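2022-02-06

So I finally have something I can share about the Harent showcase, and if you've been bugging me in my inbox since November (you know who you are), this one's for you. It's back! One night, 13 acts, and a room that holds 200 people if everybody behaves and keeps their coats off the chairs.

For anyone new around these parts, Harent is the little management and booking outfit I've been writing about on and off. They started out getting wedding bands into hotel ballrooms, then slid over into R&B and spoken word, and now their roster is all over the place. I mean that in a good way. Last year I sat through a harpist, a comic and a gospel duo in under an hour and had a great time with every one of them.

The big change is where it's happening. They've moved it out of the hotel and into the Cedell, the old dinner theater with the crooked balcony and the really good fries. I went by to hear the room during a sound check and it's a lot warmer than I expected, even way in the back by the coat rack. The low end gets a bit muddy under the balcony, so if you're picky about bass like I am, sit toward the front or off to the left.

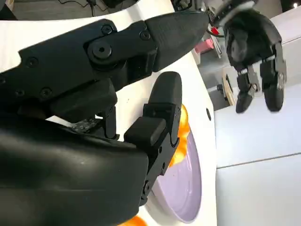

Tickets went up this morning and 80 of them are being held back for walk-ups, which I love. I've missed way too many of these things over the years by forgetting to buy online. The rest are on the Cedell's site, and they're moving. When I checked over coffee the front tables were gone already, so don't sit around waiting on your cousin to text you back.

Now the part I've been dying to tell you. Bukhari is closing the night! If you only know them from the two singles that got passed around last summer, you're in for a treat, because live they're a seven-piece with horns and they stretch everything out. I caught them in November at a birthday party of all places (don't ask how I got in, I brought a cake) and they played one song for what felt like a quarter of an hour. People were standing on the couches. The word is they'll have new material, and somebody on the Harent side told me there may be a guest singer, but I couldn't get a name out of them and believe me I tried.

The other thing worth knowing is that Atent is recording the whole show. That's the small label that put out the live tape from the boat party, the one with the foghorn in the middle of the ballad. They're planning to pick the best of the night and press it on vinyl, 349 copies. I asked why 349 and got a shrug and a laugh, so make of that what you will. Anybody with a ticket gets first crack at ordering one, so hang on to your stub.

Couple of odds and ends before I go. Doors open an hour ahead of the music and the kitchen closes at the first intermission, so eat early. Parking behind the Cedell is tight and the lot next door tows, I learned that one the expensive way. The balcony is stairs only, but the main floor is level all the way in from the street. And the acts haven't been given their running order yet, so if you're coming for one person in particular, plan on getting there at the start.

I'll post the full lineup as soon as Harent lets me. I've seen a draft of it and there's one name in there that made me yell in my kitchen. If you see me by the bar, come say hi, I'll be the one in the loud yellow jacket again.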